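Cómo se construye una pinza en casa
Taller Bevach, cuaderno de montaje para lectores desde nueve años

Una pinza es la parte de un robot que agarra cosas. La nuestra se lleva en la mano y se montó en la mesa de la cocina. Pesa 407 gramos. Tiene dos dedos unidos por barras y pasadores. Un pasador es un eje corto: la barra gira sobre él y no se sale.

La primera prueba consiste en sujetar un palo fino de madera en vertical.

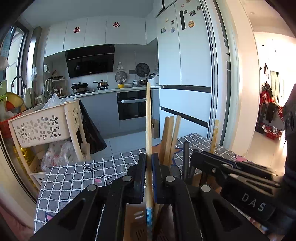

Un lector del cuaderno anterior preguntó si no sería mejor apretar siempre con toda la fuerza, porque así no se cae nada. Depende del objeto. Un huevo no aguanta lo mismo que una llave inglesa. Por eso se anota la fuerza de cada ensayo.

El cuaderno pide 50 repeticiones por objeto. Se abre, se cierra, se levanta y se apunta el resultado.

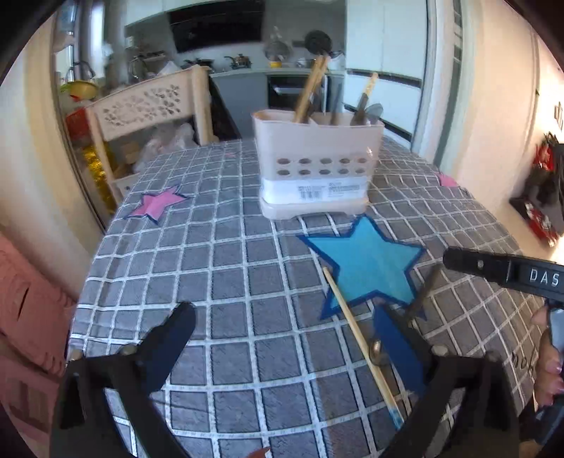
La fricción es la resistencia de una superficie a resbalar sobre otra. Con poca fricción hay que apretar más. También importa la forma: un palo delgado como el que cruza la estrella azul del mantel ofrece muy poca superficie de contacto, y los dos dedos tienen que llegar a él alineados. Si uno se adelanta, el palo gira.

Tras casi 800 cierres conviene revisar los pasadores y apretar los tornillos. Esta tarea la hace un adulto.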